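Print this page
E-mail this to a friend
Search the site: type a word or two

A day at the Vatix open house, Tredilwood

2020-08-15

I have been meaning to write this up since January, which is when we went, and I can only plead a busy spring and a notebook that went missing behind the bread bins. Four of us from our staff canteen drove over to Tredilwood, a little early as it happened, so we had a very good bacon roll in the lay-by and still arrived before the coffee was out. Vatix have the upper floor of the old seed warehouse (mind the stairs, they are steeper than they look) and they had laid on a whole day for people who work in kitchens, with a proper lunch in the middle.

What they are working on is a robot arm that could take over some of the fetching and clearing in a small workplace kitchen, the sort where one person does teas for a whole building. Before it goes near a real worktop it practises in a kitchen that exists only on the computer, and that is where we spent most of the morning, in a half circle of office chairs with the big screen at the front. I had expected something like a cartoon. It was a good deal more homely than that, with a plank floor and a wooden worktop and a stand mixer on it, and when we switched to the view from the arm's own wrist we were looking down past its two fingers at the drawer handles, much as you would if you were bending to get out a whisk.

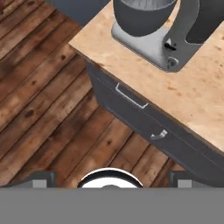
How the practice runs work

Each attempt at a job is called a run, and the arm had done 3746 of them by the week of our visit. A run might be picking something up, or opening a drawer, or simply getting from one end of the worktop to the other without knocking anything. They do them in batches of 100, and after each batch somebody goes through the failures. I liked that part very much. It was just like going through the complaints book with a new starter, only the new starter doesn't go red.

We were invited to say what we thought, and goodness, we did! Our longest conversation was about handles. A cupboard with an upright bar wants a different sort of pull from a drawer with a bar across it, and any of us would do either without thinking, with a tray in the other hand. For the arm they are separate lessons. Then we moved on to sinks, and to how close to a sink you would want anything left that might roll, and I'm afraid I told my story about the hard-boiled eggs.

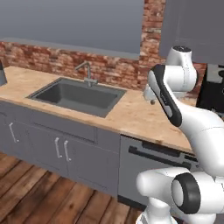 After that came the question we had all driven over with, namely whose job it would be doing. Vatix were fair about it, I thought. They had brought along the manager from Rukbridge, where a trial is planned in a kitchen serving 300 people, and we were told that nobody's hours there would be cut during the trial. What happens afterwards was left open, and one of our party said so rather firmly, to some nodding. The hope is that the arm takes the early clearing and the evening reset, which are the parts that wear out wrists and shoulders, and leaves the cooking and the serving hatch to people. I would miss the early clearing a bit myself. It's quiet, and you get the radio to yourself.

Lunch was by Mladenović, who also do the canteen downstairs, and the stuffed peppers deserve a page of their own. Over the peppers we got on to hot drinks, because in our place the coffee machine is where everybody stops to talk, and I wasn't at all sure I wanted an arm reaching across while I was hearing about somebody's new grandchild. So in the afternoon we asked to look at that end of the worktop again, and they very kindly stayed on it for a good long while.
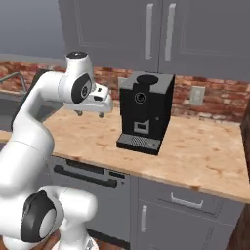

A woman in the row behind me said that in her kitchen the trouble would be the waiting. If the arm was slow she would end up standing back for it, and a person who stands back all morning goes home more tired than one who has been busy. She wanted a button to send it out of the way, big enough to hit with an elbow. That went up on the whiteboard at once and was underlined twice.

I came away with two pages of notes and a tea towel. We have asked whether two of our morning team could go across to Rukbridge once the trial is running, to see it with real crockery and real crumbs, and the answer was yes, subject to dates. If you work mornings and would like to be one of the two, put your name on the sheet by the dry store. Bring a cardigan if you go to Tredilwood as well, as that top floor is draughty.

Print this page
E-mail this to a friend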